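Does a Dishwasher Save Anything? Speaker notes, Galbraith Library evening talk, 6/30/18
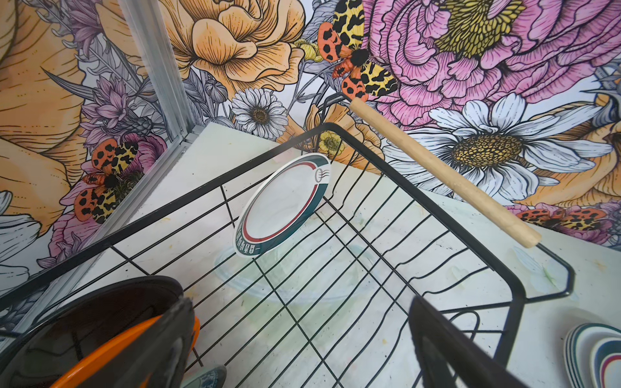 Birthe Hafþórsson wrote to the library after the flyer went up to say the question was settled years ago, that machines use less water than people do, and that she couldn't see what was left to fill an evening. Fair enough. Start with her letter. Read it out if the room is quiet.

Then ask: less water than which people?

Pause. Let them think about how they wash up at home.

SLIDE 2 - Where the claim comes from

The usual version is "a dishwasher uses a fraction of the water of hand washing." I have heard it from appliance sellers, from a plumber and from my own sister. Ask each of them what kind of hand washing and you get a shrug.

A person who leaves the tap running from first plate to last pot uses a lot of water. A person with a plug in the sink and a second basin for rinsing uses much less. Put both in one average and you've described neither of them. Most of the comparisons quoted at me lean on the first sort of washer, and they put a full machine against her. Full, on the eco setting, no pre-rinse. Who lives like that?

(If someone says "I do", congratulate them and move on.)

SLIDE 3 - The Brokow Street meters

Explain slowly, people get lost here. Eighteen households on Brokow Street agreed to keep a kitchen diary through March. Yvette Doucette collected the sheets. Between them they logged 1,217 washes, by hand and by machine.

Say plainly what this is: a diary. People forget, and people tidy up their habits when they know a neighbour will read the page. I would not hang a policy on it. I'm using it because it's the only local record I could get, and because the people filling it in had nothing to sell.

What I take from it:

Nearly every machine owner rinsed plates under the tap before loading. Several rinsed them so well that I'm not sure what was left for the machine to do.

Machine owners still washed things by hand. Good knives, wooden spoons, the big roasting pan, anything with a gold edge. No brochure I've read counts that second sink of water.

Half-empty loads were common in the smaller households. Obed Alhassan wrote "ran out of mugs" beside ten of his. Get the laugh, he's said I can use his name.

SLIDE 4 - Hot water is the bill

This is where I part ways with the hand-washing crowd as well, so don't let them get comfortable.

Water is cheap here. Heating it isn't. If you fill a sink with very hot water, let it go grey, drain it and fill it again, you've paid for two lots of heat. A machine that heats a small amount may well beat you. I say "may well" on purpose. It depends on the machine, the heater, the length of the pipe run and whether you've got solar on the roof. Anybody who gives you one figure for every kitchen hasn't asked about the kitchen.

Lukewarm water does most jobs with a bit more elbow. Greasy pans are the exception. Do them last.

SLIDE 5 - The Zimamik leaflet

Hold up the leaflet. It says the Zimamik compact "pays for itself". In what period? Compared with what? Saving which cost? There's a footnote, and the footnote sends you to a web page, and when I tried the page it wanted my email address.

The Lunance people at least answered the phone. The man was pleasant. He told me $89 a year in savings, then couldn't say whose water rate he'd used. I asked him to send the sums. Still waiting.

Don't rant. Last time I ran over on this slide and Philomena Kyei had to flick the lights.

SLIDE 6 - Things the argument leaves out

The machine itself had to be made, trucked and one day dumped. The drying rack also had to be made, but there's a good deal less of it, and it has no pump to fail.

Time. I've seen washing up counted as though every minute at the sink were a loss. My mother and I did most of our talking there. I can't put that in a table and I distrust anyone who tries.

Sore hands, bad backs, three kids under five. If that's your house, buy the machine and ignore me. Water was never the main reason, and you don't need it as an excuse.

SLIDE 7 - What I'd do

Own one already? Scrape, don't rinse. Wait until it's full.

Don't own one? Use the plug. Glasses first, pans last. Let the rack do the drying and leave the tea towel on its hook.

Thinking of buying for the savings alone? Read your last water bill first, and your power bill beside it.

Questions. Benedicta Asante has the roving microphone. Septic tanks will come up - send those to the council desk, I don't know enough. Chairs back against the wall before we go.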